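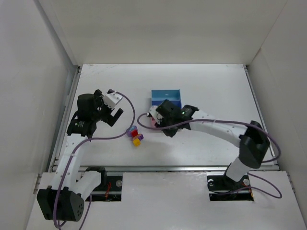 工作台,两只手臂都在台面上方。积木在左边,中间是蓝色的盒子。

我用手教机器人收积木

阅读时间:16 分钟

八月我一直在 Akenance 的实验室里收积木。妈妈在电话里问我最近做什么工作,我用法语跟她说“我收玩具”,她沉默了一下,然后说,你小时候从来不收。她说得对。

先说一下,这篇文章我用中文写,和前面几篇一样。Gordon Li 答应帮我看语法,但是他说他只改错的地方,不改奇怪的地方。所以如果您读到奇怪的句子,那是我自己的句子。有一些词我只知道英语,比如 teleoperation,字典告诉我是“遥操作”。我很喜欢这个词,因为“遥”字在诗里面也有。不过我们离机器人并不遥远。我坐的椅子到工作台,伸手几乎可以碰到护栏。

工作是这样的。我面前有两只小的手臂,我们叫它们“主臂”,我的两只手各拿一只。我动,工作台上的大手臂就跟着动。我捏手柄,那边的夹爪就合上。每一次从开始到结束叫一条“示范”。这个任务我们要录 200 条,然后 Ravinder MacDonald 拿去训练。他训练的时候我不参加,我只听到他在隔壁叹气或者不叹气。

任务的说明写在一张纸上,贴在我的屏幕旁边:“把积木放进盒子。”只有这一句。我第一天看到的时候想,这么简单,上午可以做完。第一个上午我录了 16 条,Ravinder 检查以后留下 5 条。

我问他别的为什么不要。他很有礼貌,给我一条一条放。有一条里面,我的右手臂在空中停了很长时间,那个时候我在想应该先拿哪一块。有一条里面,我拿起一块,放下,又拿起同一块。还有一条,积木已经进盒子了,可是我又去碰了一下它,想让它躺得好看一点。“机器人会学这个的,”他说,“它会学你想事情的样子,可是它不知道你在想什么。”

这句话我记在本子上。后来我每次开始以前,先用眼睛看完桌子,决定好顺序,然后才踩脚踏板。脚踏板踩一下开始,再踩一下结束。开始以后我就不想了,至少手上看不出来我在想。

关于手的感觉

没有做过的人常常问我,能不能感觉到东西。我们这一套不能。夹爪碰到积木的时候,我手里什么也没有,手柄还是一样轻。所以要用眼睛代替手指。夹住了没有,要看积木有没有一点点转动。碰到桌子没有,要看影子。

影子这个办法是 Isabelle MacLeod 教我的。她做这个工作比我长很多,以前在 Bornlow 教机器人叠毛巾。她告诉我,下去的时候不要看夹爪,要看夹爪的影子,影子和夹爪快要碰在一起的时候就慢下来。白色的台面对这个很有帮助,影子是灰色的,很软,可是看得清楚。台面上有一些划痕,有几条是我的贡献。我学会看影子以后,贡献变少了。

她还教我怎么坐。胳膊肘要放在扶手上,肩膀要放下来。我第一个星期肩膀总是很高,像一个人听到了坏消息。做 2 个小时以后脖子就硬了,而且手会开始抖,抖动也会录进去。现在我们规定最多 2 个小时就要换人,去喝水,去走廊里走一走。Isabelle 走的时候会把手放在背后,我也开始这样走了。

两只手的问题

一只手收积木不难。两只手难的地方是它们应该知道对方在做什么。

我的右手比左手聪明,这是我以前不知道的,或者说,不知道差别有这么大。吃饭、写字、开门,我从来不需要看左手。坐在主臂前面,左手忽然变成了一个陌生人。我想让左边的夹爪向前,它先向上,然后向前。Ravinder 在录像里也看得出来,他说左边的动作“有口音”。我说我整个人都有口音,他笑了很久。

所以我给自己安排了练习。每天正式录以前,我只用左手,把同一块积木从台面的一个地方拿到另外一个地方,不录。右手放在膝盖上。这个练习很无聊,但是有用。月底的时候,左边的口音轻了很多,可能还有一点,我觉得可以接受。

还有线的问题。两只手臂上各有一根紫色的线,从夹爪那边出来,绕一个圈,再沿着手臂走。圈要留得够大,手腕转的时候才不会拉紧;可是圈太大,它就会到处去。左边那根有一次在我放积木的时候从旁边扫过去,把另外一块推走了。那一条我本来想删掉,Ravinder 说留着,因为后面我把那块推走的积木也捡回来了,捡得很自然。他喜欢这种。他说完美的示范太多,机器人出了一点小事就不知道怎么办。

我对这个想法有一点意见。怎么算“自然”呢?如果我故意弄错然后再改,那不自然。如果我不故意,我又不能保证什么时候会弄错。我们讨论了一个下午,Lorne Simard 从门口经过,听了一会儿,说:“你们把积木放得乱一点就行了。”他是管机械的,平时不管我们的事。我们试了一下,积木放得乱了以后,我的错误自己就来了,不需要安排。 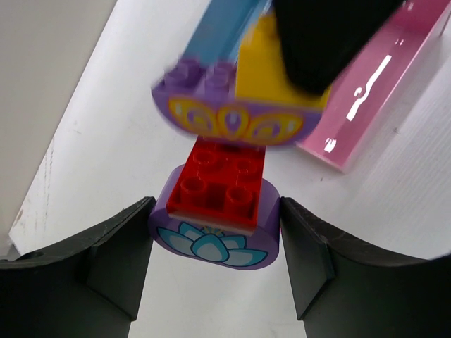 分类:遥操作笔记

最难的一种情况是积木粘在一起的时候。我说粘,意思是它们扣着,Gordon 说应该说“扣”或者“拼”。我们的积木是给小孩子的那种大块,扣上以后很紧。莲花那一块我最熟悉,它是紫色的,前面圆圆的,印着一朵浅蓝色的莲花,我私人叫它“花园”。手腕上的相机离它很近,夹起来的时候几乎可以数花瓣。这里它上面还带着红色的那块。

说明上只写“把积木放进盒子”。那么扣在一起的两块,是一起放进去,还是先分开?纸上没有说。我第一次碰到的时候一起放了进去,心里很高兴,觉得节省了时间。第二次我把它们分开了,因为我以为这样更整齐。结果 Ravinder 来找我,拿着电脑,脸上的表情很小心。

他说,同样的开始,你给了两个不一样的答案,它会去找一个中间的答案。

中间的答案是什么?我问。

是夹住上面那一块,摇一摇,然后放进盒子。他给我看了一段,机器人真的是这样做的。它夹着积木摇了两下,好像要分开,又好像改变了主意。我看着很不好意思,好像看到自己在别人家里找不到洗手间的样子。

后来我们定了规则:扣在一起的,一起放。一块也是一件,两块扣在一起也是一件。Rhonda Gagnon 把这句话加到纸上,用的是绿色的笔。旧的那些我分开了的示范,Ravinder 全部挑出来放到另外一个文件夹,名字叫 Akande。我问为什么叫 Akande,他说那是他中学时候的一支球队,他们也总是分开。我不太懂这个笑话,但是文件夹到现在还叫这个名字。

我还想写一下夹的位置。扣在一起的积木要夹下面那一块,或者夹两块都能碰到的地方。如果只夹上面,拿起来的时候下面那一块有时会掉,掉下来的声音在安静的房间里非常大。夹爪的手指是黑色的,里面的面是斜的,圆的积木在这样的面上会自己找一个位置。方的积木不会,方的你放歪了,它就歪着。所以圆的那一块我可以快一点,方的要先把手腕转正。这个转正的动作,我花了很多天才不需要想。

手腕的相机

录的时候我的屏幕上有几个画面。上面那个看全部,手腕的两个看近处。刚开始我只看上面的,因为那个和人的眼睛比较像。手腕的画面让我头晕,手臂一动,整张桌子都跟着跑,后面的积木都糊了。我吃过一次晕车药,没有告诉别人。

Isabelle 说不要一直看它,只在最后一点点看。手臂走到积木上面,这一段用上面的画面;要合上夹爪了,眼睛移到手腕的画面;夹住了,眼睛再回去。就像开车的时候看后视镜。我不开车,但是我理解她的意思。这样做了几天以后我不晕了,药还在抽屉里。

手腕的画面里有一个麻烦是粉色的那一块,它有一点透明,表面很亮,灯在上面变成一条白色的光。对我来说没有关系,我知道那是光。对机器人来说怎么样,我不清楚。Ravinder 说应该也没有关系,不过他用了“应该”这个词,我注意到了。我们换过一次灯的角度,光就跑到另外一个地方,并没有消失。最后我们决定灯不固定,有时候这样,有时候那样,让它都见过。

什么叫做完

做完一条以后手臂要回到开始的位置。这也要录进去,而且要每次都一样。我开始的时候在这里最不认真,因为积木已经在盒子里面了,心里觉得结束了,手就很快地甩回去。有一次右边的手臂回去的时候碰到盒子的边,盒子转了一下。Lorne 听到声音从他的房间出来,看了看肘部的关节,又看了看我,什么都没说,又进去了。从那天以后我回家的动作(我们叫它“回家”)非常慢,非常有礼貌。

放进盒子的时候也有一个细节。夹爪要先停,再松开。我总是想一边走一边松开,像扔垃圾一样。积木也会进去,但是有时打在盒子的边上,跳出来。人看到它跳出来会马上去捡,机器人不一定看到。Ravinder 请我停一下再松,停的时间是我在心里说一个“好”字。现在我在家里放杯子的时候也会停一下。我丈夫问我在等什么。

有一家叫 Camis 的小公司的人来参观过一个下午,他们做的是仓库里的分拣。他们的工程师坐下来试了我的主臂,第一条就把积木推到了台面的边上,大家都笑了。他站起来说他以为这个跟打游戏一样。我没有说什么,可是我心里很舒服,这一点我承认。后来他问我,做到哪一条的时候觉得会了。我想了想,没有这样的一条。有些天早上我觉得会了,下午又不会了。

关于数字

200 条已经录完了。Ravinder 说这个数量对一个收积木的任务可能还不够,先看看。第一次训练出来的结果我在旁边看了。机器人开始以前停了一下,然后左手先动。我的顺序就是左手先动,我从来没有告诉过它,我自己也没有注意过。它去拿积木的时候从比较高的地方绕过去,因为我怕碰到别的积木,总是绕得很高。它放下以前也停了一下。我在心里说“好”,它就松开了。

后面它就没有那么好了。它把红色的那块夹歪了,放在盒子的边上,然后很放心地回家了。Ravinder 在本子上写字,Rhonda 说像我丈夫洗碗。她认识我丈夫。

从这里可以看出来哪些地方示范得不够:夹歪以后怎么办,放在边上以后怎么办。这些情况在我的示范里太少了,因为我自己夹歪的时候常常马上踩脚踏板结束,重新来。那几条都删掉了,我删掉的正好是它需要的。下一批我们要专门录这些。开始的时候就把积木放在盒子的边上,或者让夹爪夹着歪的积木再开始。Lorne 的办法也继续用,放得乱一点。

下一批还要练习换手,左手拿起来,在空中给右手,再放进盒子。我试过几次,两个夹爪靠近的时候我会不自觉地停止呼吸。Isabelle 说她做了这么长时间,换手的时候也还是不呼吸。

如果您也在做类似的工作,请在下面写一写你们的规则是怎么写的,特别是扣在一起的东西怎么算。我们的纸上现在有很多绿色的字,Rhonda 说再写就要换一张大的纸了。还有,如果有人知道“回家”这个动作中文里有没有正式的说法,也请告诉我。Gordon 说有,但是他忘了。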